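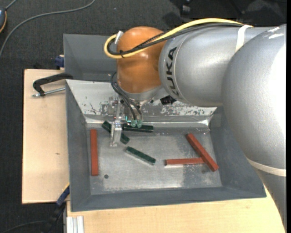
Cladach 315 Stacking Bin: Long-Term Review

Category: Workshop storage
Reviewed: 28 October 2021
Price band: Mid

Background

The Cladach 315 is an open-top metal bin sold for parts and bar stock. The number in the name is the nominal width in millimeters. It ships flat in a thin carton with a bag of fasteners and a single instruction sheet. I bought two for a home shop that had been running on plastic totes, most of which had cracked at the corners. The comparison unit is a Briserer open bin of similar size, which I have owned for longer.

Assembly

Each bin is four walls, a base and two stacking rails. The walls hook into slots in the base and are then locked with machine screws at the corners. The first bin took 46 minutes, including time lost to one slot that was partly closed with paint. I cleared it with a flat file. The second went together much faster.

The instruction sheet shows the rails the wrong way up in step 3. Fit them with the lip facing out. With the lip facing in, the bins will still stack but the upper one can slide sideways.

Tighten the corner screws only after all four walls are hooked. The holes have very little play, and a wall that is locked early pulls the opposite corner out of line.

Fit and finish

Powder coat is even on the flat faces and thin on the cut edges. The top edge is hemmed, so there is nothing sharp where the hand goes in. The slots in the base are not deburred on the underside. Anyone placing the bin on a finished bench should put a mat under it.

Outside width measured 315 mm on one unit and a hair over on the other. Corners were square on both after tightening. The base has a slight crown, high in the middle, and flattens under load.

Load

Cladach publishes a rating per bin but does not say whether it applies to the base alone or to a stack. I loaded one with short lengths of mild steel bar to around 100 lb and left it on a shelf through September. The walls did not bow by any amount I could measure with a straightedge. The base took a small permanent set at the center. It still sits flat on its rails.

The Briserer, under the same load, bowed at the long walls and came back when emptied. It uses thinner sheet with a pressed rib, and the rib does most of the work.

Daily use

Bar stock is noisy in a bare metal bin. A rubber liner cut from sheet fixes this and also keeps machined faces from getting marked. Cladach sells a liner, but it is cut short at both ends and shifts. Plain sheet from any supplier is cheaper and can be trimmed to fit.

The label holder is a folded tab on the short wall. It takes a card of normal index stock. Anything thicker has to be forced, and the tab does not spring back.

There are no drain holes. For dry storage this is fine. Parts with cutting fluid on them will leave a puddle, and the fluid finds its way out through the slots slowly and in no particular place.

Stacking is secure up to 3 bins. Past that the column leans, mainly from play in the rails. The Khokhar rack clips fit the rails with minor bending and take out most of the movement. The Skovgate clips do not fit.

Verdict

Good bin, poor paperwork. The walls are stiff, the dimensions can be trusted and the hemmed edge is worth having. Points lost for the thin coating at the slots and the liner. For light hardware the Briserer is enough and costs less. For steel, buy the Cladach and skip the accessories.

Replacement screws are a standard size, sold separately.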